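Murkuron is talking to the arm again. Short post, kettle's on.

The bug was mine. Planner was handing over waypoints with the timestamp from when it started thinking, not when it finished, so the controller saw them as stale and quietly binned the first 12. Arm then jumped straight to the middle of the path. Looked like a grip problem. Spent 2 evenings fiddling with finger force for nothing, sorry Rasa.

Fix is one line. Found it by replaying a log from October next to a new one and noticing the gap was always 155 ms. Should of looked there first. 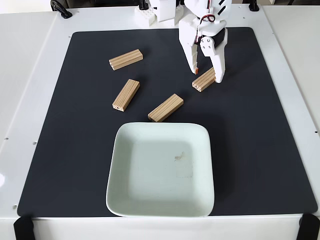
Next thing is block angle. The detector gives me a box and I take the long side as the heading, fine until two blocks sit close and it merges them. Hussam reckons fit the edges instead and skip the box altogether. Probably right, but it's slower and I'm already tight on the loop.

Also moved the logging out of the control thread, it was writing to disk mid-grasp (yes, really). Config is a mess, don't pull from main untill I've tidied it. Line 435 of the planner has a sleep in it that I'm scared to remove.

More when the edge fitting runs.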